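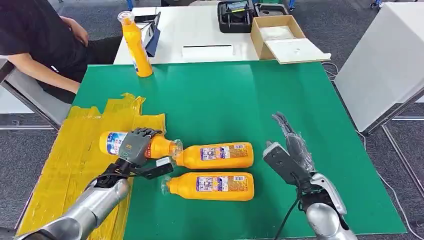 Steltine Two-Arm Bench Kit
Equipment page - Student Robotics Program

Category: Manipulation
Availability: Loan to registered teams
Equipment contact: Parvaneh Ranjbar

Overview

The Steltine Two-Arm Bench Kit is the standard equipment for the Bottle Handling event and for the second-term manipulation class. It consists of two arms with multi-fingered hands, a control unit and the software needed to record and replay a task. Teams use the same kit for practice and for the event itself, so a program written in class can be entered without changes to the hardware.

The kit is intended for students who have completed the introductory course. No earlier experience with robotic hands is required.

Included with each loan

2 arms with hands, left and right
Control unit and power supply
Emergency stop button on a long cable
Green work mat
Set of yellow practice bottles with clear caps
Cable ties and sleeves
Printed setup guide
Carrying case

Not included: tables, chairs and laptop computers. Teams provide their own.

Bottle Handling event

Each run begins with bottles lying on their sides on the mat. The team's program must pick up a bottle, set it upright in the target area and return for the next. Either hand may be used, and a bottle may be passed from one hand to the other. Points are given for every bottle that stands on its own when time is called. A bottle that rolls off the mat is out of play.

Bottles may be placed cap to cap or side by side at the judge's choice. Teams are advised to practice both layouts, as the space for the fingers is much smaller when two bottles lie against each other. The labels may face in any direction.

Toshio Kinoshita is the head judge for the event. Questions about scoring should be sent to him in writing before the practice day.

Setup requirements

The mat must lie flat under the hands. The table should be steady and must not have wheels. Cables from the hands are to be led down along the wrists with enough slack for a full turn. Chairs should be placed to the side of the table, and one team member must hold the emergency stop whenever the arms are powered.

Hands must be opened fully before the power is switched off. If a hand does not open, leave the bottle in place and call a member of staff.

Loan terms

Deposit per kit: $1000
Replacement charge, one hand: $3080
Replacement charge, control unit: $2000

The deposit is returned after inspection. Normal wear on the finger pads is not charged. Teams may not open the wrist housing - this work is done only by Ionuț Matei in the equipment office.

Loans for the spring event close on 22 April 2023. Kits are collected and returned at the Fagerlund Building, ground floor.

Related equipment

Flullo Wrist Camera
Bivine Finger Pad Set, soft
Bivine Finger Pad Set, firm
Spare work mat, green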